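Plutlow Reading Room, minutes of the July meeting

**Present:** Nélida Núñez (chair), Henryk Tokarz, Kenji Pruitt, Tamsin Zamora
**Apologies:** Everett Fitzsimmons
**Minutes taken by:** Kenji Pruitt

Meeting opened at 6:40 p.m.

**1. Minutes of the last meeting**

Accepted with one change. Under item 3, "Somton Road" should read "Somton Street."

**2. Matters arising**

The back door lock has been replaced. Henryk has three keys and will give one to Everett. The fourth key on the old ring does not fit anything and can be thrown out.

The letter to the town about the streetlight went out. No reply yet. Nélida will call if there is nothing by the next meeting.

**3. Opening hours**

Tamsin reported on the trial of late opening. Evening visits were low in the first two weeks and better after the sign went up at the bus stop. Most people who came late were returning books and did not sit down to read. Henryk asked if a return box would do the same job. Tamsin said a box had been tried before her time and books got damp in it.

Agreed to keep the late opening until the end of September and look at it again then. Closing time stays at 8 p.m.

**4. Shelving in the front room**

Two quotes received. Soltano would supply and fit new shelves along the window wall. Oyelaran would repair the existing ones and add a section by the radiator. Soltano's price is higher but covers removal of the old shelves. Kenji asked whether either firm had measured the alcove. Oyelaran has. Soltano worked from the drawing Everett sent, and that drawing leaves out the pipe.

Nélida would rather repair. Henryk said the lower shelves have been bowing for years and he has turned them over once already. No decision. Tamsin to ask Soltano to come and measure before we compare the two again.

**5. Book repair and withdrawals**

Nearly 60 books are waiting for repair, mostly loose spines. Henryk can do the simple ones at home if the glue is reordered. Approved, up to $80 for glue, cloth tape and brushes.

Tamsin has a list of novels that have not gone out in 4 years. She proposed moving them to the sale shelf. Nélida wanted local authors kept whatever the figures say. Agreed. Tamsin will mark those on the list and send it around.

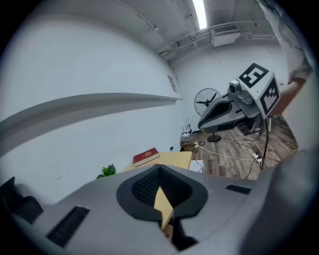
Discussion moved on to the reference shelf, which has no clear rule for what belongs on it. Some of the books there are true reference and some were put there because they looked valuable. Kenji said a hard cover and a gold stamp should not settle it, and pointed to the red one on the table with the emblem on the front. Nélida agreed that the catalog should decide, and anything not in the catalog should be entered before it is shelved. Tamsin asked for a limit on how long a book can sit waiting to be entered. Set at one month. Henryk will clear the present backlog with her.

**6. Fall book sale**

Same format as last year, front room and porch. Prices stay the same for paperbacks. Hardcovers go up to $4. Henryk asked for a second cash box, as there was a line at the door all morning last time. Kenji has one he can lend.

Donations will be taken up to the week before. No encyclopedias, no magazines, no videotapes. Tamsin to redo the notice with this in larger type.

**7. Any other business**

The kettle trips the breaker if the heater is on. Use one at a time until Everett has looked at the wiring.

A reader asked for large-print mysteries. Nélida will see what the Somton library is willing to swap.

**Actions**

- Nélida: streetlight call, Somton library
- Henryk: key to Everett, order glue, backlog with Tamsin
- Tamsin: Soltano visit, withdrawal list, sale notice
- Kenji: cash box
- Everett: kettle and heater circuit, corrected drawing of the alcove

Meeting closed at 8:05 p.m.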